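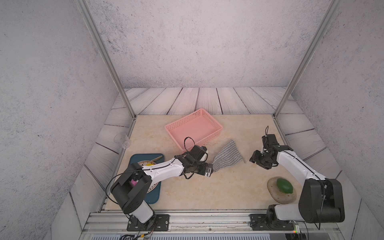 Nerkham marble paper

Nerkham marble paper is a decorated paper once made in the town of Nerkham, printed with soft veins to look like polished stone, and for many years people there used it to line shelves, drawers and the insides of hatboxes. The best-known maker was the Hettiarachchi workshop, which kept 834 patterns in its sample books and sold most of its rolls in December, when families liked to freshen up the pantry before guests came.

Collecting

Kwaku Bawa's catalog lists 121 surviving sheets, 4 of them signed.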